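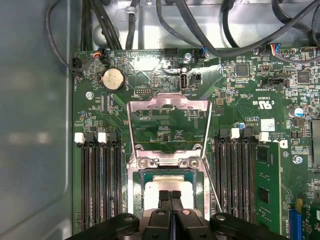
House rules for robot work inside open servers: what changed in October

Those of you who have been with us since the Dunleavy days will remember when our written rules for the processor cell fit on one side of a sheet taped to the cabinet door. It was a good sheet, and I was fond of it (I had typed it, so I would be), but it was written for a single robot doing a single job, and we have asked a good deal more of it since then. The new version went up on the shared drive this month. It runs to 3 pages, and Mirjam Trummer has asked me to walk everybody through the parts that will change your day, so pour yourself something warm and bear with me.

The first change is about who gets to say a board is ready. Up to now, whoever loaded the chassis also pressed start, and most of the time that worked out fine. From here on, the person who loads the chassis signs the card, and a second person looks over the board before the robot is allowed near the socket. The second person is looking for four things: the retention frame open as far as its hinge allows, cables laid back and held away from the path of the arm, the board's own screws all present, and no loose hardware anywhere in the chassis. That last one is there on account of a washer at Wundport which I will not go into again, as Dalibor Kadlec has heard quite enough about it from all of us.

Cables deserve a paragraph of their own. The robot's taught path assumes a cable stays where it was when the path was taught, and cables, bless them, have other ideas. Please use the soft ties from the blue bin and tie back to the chassis, never to another cable. If a cable has to stay plugged in for the job, write that on the card so the second person doesn't spend ten minutes wondering whether you forgot it. Martti Mustonen has offered to show anyone his way of doing the thick bundles, and I would take him up on it. It is much quicker than mine.

The second change is the one I expect to get letters about. The approach to the socket now has a hold point. The arm comes down to its waiting height over the processor, stops, and stays stopped until the operator has looked at the fingertips and pressed continue. I know this slows the cycle. Domnica Costache ran the old and new programs side by side over at Braritz, and she grumbled about it for most of a morning before writing me a very gracious note to say she had caught a tilted fingertip at the hold point and would be keeping it. We logged 817 processor picks in the last period, and of those, 2 were stopped because something in the grip didn't look right. I would dearly like the next ones to be stopped as well.

What should you look at during the hold? Both tips, side by side, level with one another and clear of the frame. Then the wrist, to be sure the wider part of the gripper has room over the memory slots. People watch the fingertips so closely that they forget how much gripper there is behind them, and an installed memory module stands up higher than an empty slot does. If the job sheet says the slots should be empty and there is a module in one of them, stop and ask. Don't pull the module yourself to make the board match the sheet, even if you are sure. The sheet may be the thing that's wrong.

Third, speed. Anything inside the chassis walls is now done at the reduced setting, including moves that only pass over the board on the way to somewhere else. The full setting is for the open space between the tray and the chassis and nowhere else. Mortimer Lindgren has locked this in the controller, so you won't need to remember it, but you will need to come and see him if you think your job should be an exception. Bring the job sheet. Bring a cookie too, if you want my advice.

Fourth, static. The wrist strap rule has always applied to people, and some of us had gotten into the habit of thinking that a robot's hands are clean by nature. They aren't. The gripper gets its ground check at the start of every shift, with the result written in the book beside the meter, and again after any change of fingers. A blank line in the book means the cell stays off.

Last, a word on stopping. Anybody may stop the cell. You don't need to be the operator, you don't need to be sure, and you will not be asked to fill in the long form unless something was damaged. After a stop, the arm is backed out by hand guiding, straight up, with the operator and one other person present. Please don't restart from the middle of a pick. Go back to the beginning and do the checks again, tedious as that is.

Ollilthorpe will be moving to the same rules once their new trays come in, and Mirjam is going over there to help with the first boards. Paper copies of the old sheet should go in the recycling, including the one on the cabinet door, which I will take down myself. Corrections and complaints to me, please, and questions about the controller to Mortimer.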